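STUNDEN NEWSLETTER
2020-06-14

The stop that let go

I promised last time that I'd write up the pick-and-place runs once they'd finished, and I was rather looking forward to it, because I thought I'd be showing off. Instead you're getting a fault report (sorry to everyone who skips those!) and a request for a favour at the end.

Quick catch-up for new subscribers. Tralari is our simulated room: one table, one arm, a two-fingered gripper and a pile of things to be picked up and put somewhere else. Jitaru is the controller that tells the arm what to do, and it's the same code whether the arm is simulated or real. Irketti is the little layer between Jitaru and the gripper, which I wrote in January over a couple of long evenings and then more or less forgot about. You can probably guess where the fault was.

We'd set 3,847 picks going. The arm takes a block from wherever it's been told to look, lifts it, moves it across and lets it go. Most of the time it's lovely and dull to watch. The rack layout is my favourite, all the colours jumbled up together in a grey frame, and it's a decent test too, as the blocks sit partly behind the rails and the fingers have to come down fairly straight.

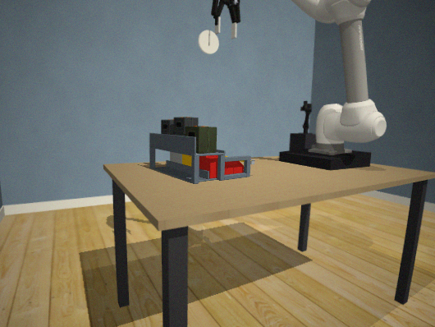
Vasilică Crăciun wrote in after the last issue to say that a run without any emergency stops in it wasn't much of a test, and would we please switch some on at random. I grumbled (the runs were already slow) and then I did it, and I owe you a drink, Vasilică, because that is the only reason we found any of this.

So, random stops. The rule is simple enough: if the stop comes in, the arm freezes where it is and the gripper keeps hold of whatever it has. You can argue about that second half, and people do. If somebody's hand is between the fingers you don't want them staying clamped on it. But for our arm, lifting things over a table that people will be leaning on, we'd agreed that a stop means everything stays put until a person comes and sorts it out. It's written down in the safety notes. I wrote it down myself.

The arm froze beautifully every time. The gripper froze too, for a moment, and then it opened. Down came the block.

I didn't spot it at first. The log said "stopped, holding", the arm was stock still, and I had 1,036 stops to get through and a cup of tea going cold, so I was reading the log and not watching the playback. It was Domnica Munteanu who rang me up and asked why her red block had ended up on the floor in a run marked as a success.

We went through it together that evening, both of us with the playback open, stepping forward a bit at a time. I'd been convinced it was the physics. Grips do slip in simulation if the friction is set badly, and we've been caught by that before, so I spent a good hour fiddling with friction and being quite sure of myself. Made no difference at all. Then Domnica had the idea of stopping the arm with nothing in its fingers but with them told to close halfway. No block, so nothing to slip. And there they went, halfway, pause, wide open.

We tried it on the organiser layout next, just in case the rack had something to do with it.
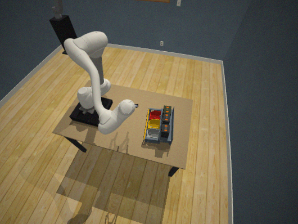
Tralari, organiser layout: arm to the left, bins and boxes to the right.

Same again. It didn't matter which layout we loaded or how far the arm was stretched out, which was annoying but also useful, as it meant we could stop moving furniture about and go and read the code.

What I'd done was this. When the stop comes in, Jitaru stops sending commands. Quite right. Irketti notices that it hasn't heard anything, waits 100 milliseconds and then decides the connection has dropped, so it falls back to its default value. I'd set the default to zero. In Jitaru, zero means "don't move". In Irketti, the number is a finger position, and zero is fully open. I knew both of those things separately! I'd just never had them in my head on the same day.

The log never complained because the word "holding" gets written when the stop arrives, before the wait is over, and nothing ever checks the fingers afterwards. So I had a message telling me what the gripper was supposed to do, and I'd been reading it as what the gripper had done. That bothers me more than the zero, if I'm truthful. A wrong number is easy to put right. I'd been trusting that line for months.

For anyone who wants to check their own copy, load Tralari, tell the fingers to close halfway, hit stop and keep an eye on them from close up. Fully open is hard to mistake, with the fingers angled apart in a V and a big gap in the middle. 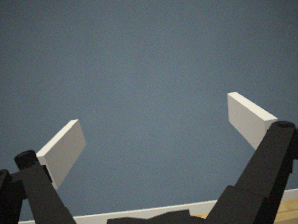
What we've changed

The default has gone. If Irketti hears nothing, it now keeps the last position it was given, and if it has never been given one it refuses to start and says so in plain words.

The stop message is now two messages. One is written when the stop arrives, and the other only after the finger position has been read back and compared. If the two don't match you get a warning on screen as well as in the log, and the run is marked as failed whatever happens to the block.

Random stops are on by default from now on. You can turn them off, but you'll have to go into the settings and mean it.

What we haven't changed

We haven't touched the rule itself. Domnica thinks we ought to have a separate way to release the fingers by hand while the arm stays stopped, and I agree with her, but it needs doing properly and I don't want to bolt it on in a hurry the same week I've found out I can't be trusted with a zero. Nothing goes on the real arm until it's in. If you've already put the January version of Irketti on yours, please take it off, or at the very least don't lift anything with it that you wouldn't want dropped.

And the favour. I need people to run the new version with stops on, 100 picks each if you can manage it, any layout you like, and send me the whole log along with the playback. Please do watch the playback. I'm starting mine again tonight, red block first.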